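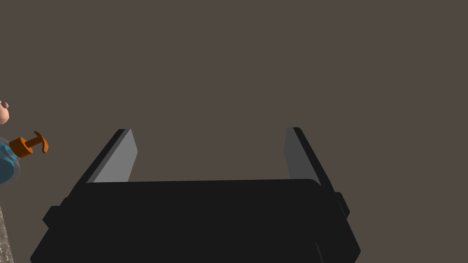
Nullach builds and runs mystery games you can play at a table. No locked room, no headset, no dressing up unless you want to. We bring the boxes, the clue cards, the sound and a host, you bring the people. Been going since Veronica Pascu wrote the first one for a cousin's birthday and then got asked for it again, and again. A pump bottle like the one over on the left goes on every table we set up, please use it before you touch the cards, they're matte and they mark like crazy. After that the host reads the opening and you're off.

Who we are

Veronica Pascu - started it. Writes most of the stories, does the bookings, answers the phone when she can hear it.
Brândușa Oprea - boxes, hinges, false bottoms, anything with glue.
Luminița Munteanu - sound. All the voices on the answering machine in "The Pemitz Inheritance" are her, yes even the old man.
Hayley Gosling - head host. Trains the other hosts. If your group is loud you'll get Hayley.
Smaranda Roman - school bookings and the play tests, see further down.

The games

The Pemitz Inheritance. Our oldest one and still the most booked. A will, a bad nephew, a cupboard. Up to 12 players, works best with fewer. Adults or older teens.

Nogueira. Set on a ferry. Harder. Lots of timetables, so if your crew hates timetables pick the other one. We rewrote the ending last August because too many tables got there by guessing the cook.

Grumside. For schools and younger groups. Nobody dies, a prize pumpkin goes missing. Runs just under a class period if the teacher keeps things moving. Comes in a bilingual version too, ask.

New one is in the works, no name yet, has a model lighthouse in it and the light is giving us grief.

How we make them

Story first, on paper. Then a rough set with printer paper and shoe boxes, and we play that to bits with people who don't know us. Smaranda takes notes and isn't allowed to help. Most puzzles get cut at this stage. Then Brândușa builds the real boxes and we do the whole thing over again, becuase a puzzle that's fun on paper can be a real pain once there's a catch and a spring involved.

Everything is meant to be handled roughly. Spare parts travel in the van. If a drawer jams the host has a key, and you don't lose any time for it.

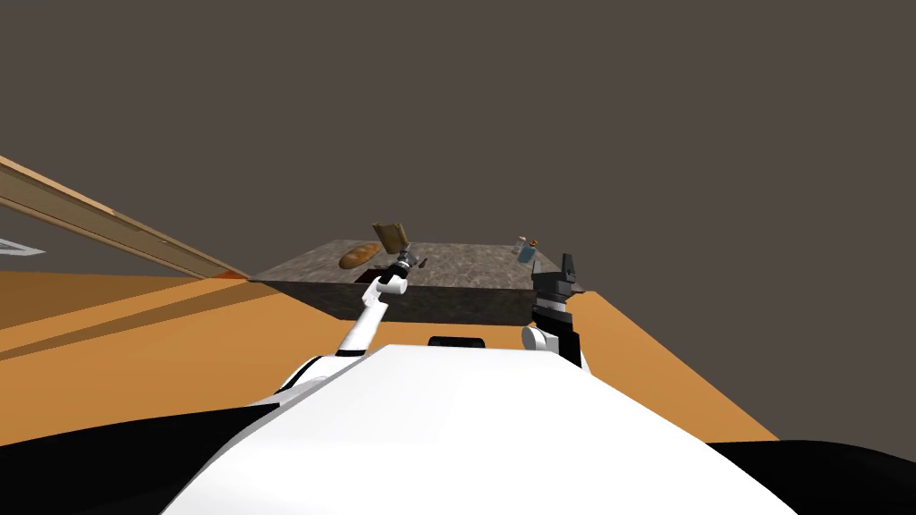

Two arms reaching out toward the dark table.

Where we go

Libraries, offices, community centres, legion halls, back rooms of pubs, one curling club that has us back every winter. We need tables, chairs and one plug near the front. Stairs are fine, let us know ahead of time how many. Travel inside the city is included, outside it we'll quote you. We've now done 2,000 tables give or take nothing, Veronica keeps the list.

Bookings

Groups of 2 are welcome on our open nights, doors at 6:30, you'll be seated with neighbours. Private groups, send us the number of players, the ages, and whether anybody needs large print or the colour-safe cards. We have both, no extra charge. Deposit holds the date. If you have to move it, call us, we're pretty easy about it.

Schools: write to Smaranda directly and put the grade in the subject line so it doesnt get lost.

Want to host? We look for people who can read out loud and keep a straight face. Paid training, evening work mostly. Send Hayley a short note, no résumé needed at first.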